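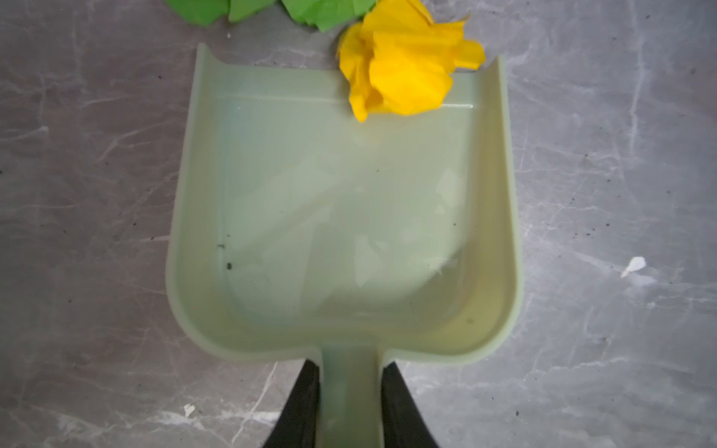 4.2 What the dustpan leaves behind

Figure 3. A pale green plastic dustpan with a crumpled ball of yellow paper at its lip. Two dark specks remain in the pan near the left wall.

Household cleaning guides tend to treat the dustpan as a solved problem. You sweep, you tip, you hang it up. Our diaries do not support this. Of the 233 sweeping entries kept by households in the Truvville study, 228 mention a dustpan, and very few say anything about the state it was in when it went back in the closet. We take the silence as a gap in the record. Earlier writers have taken it as proof that the pan was clean, and we see no grounds for that.

The usual advice, repeated in Yazdani and again in the Vania handbook, is that large litter should be picked up by hand and only fine dirt swept. Figure 3 shows why the line between the two is harder to draw than the handbooks suggest. A ball of paper is large litter by any rule. It is also light and easy to push, and people who already have a pan in one hand seem unwilling to bend down twice. The paper rests partly over the lip, to the right of center, while the specks lie well apart from it on the floor of the pan. A weigh-in would record the paper and miss the specks entirely.

This matters for the claim, made most strongly by Jirnska, that a thin ridge behind the lip keeps dirt from sliding back out. The pan in Figure 3 has such a ridge, running across most of its width. Two specks are no test of it. We would want to see the pan loaded with fine grit, tilted, and carried across a room before we said anything in the ridge's favor – and we have not found a published trial that did so. Jirnska's own argument rests on 20 households who were asked whether they were satisfied with their dustpans. Satisfaction is a weak measure of a thing most people never look at closely.

Color raises a smaller point. On a pale floor pan, dark dirt can be seen at once, and several diary keepers said they emptied light-colored pans more often. We are wary of this. The same people also owned newer pans, and someone who has just bought a dustpan may empty it more often for a while whatever its color. Pale dust on a pale pan would be hard to spot in any case, so a pan that looks nearly empty should not be scored as clean on sight alone.

For the rest of this paper we therefore score the pan and the floor separately, and we count paper and other large litter apart from fine dirt.

Print this section | E-mail this section

Reader comments (3)

Hiyori Hayashi: Did the diaries say where the pans were emptied? Ours gets knocked against the side of the trash can and half of it ends up on the floor again.

mopbucket: I don't buy the bit about newer pans. Mine is ancient and I empty it every time.

R.T.: Section 4.1 gives the number of diary entries without the number of households. Please add it.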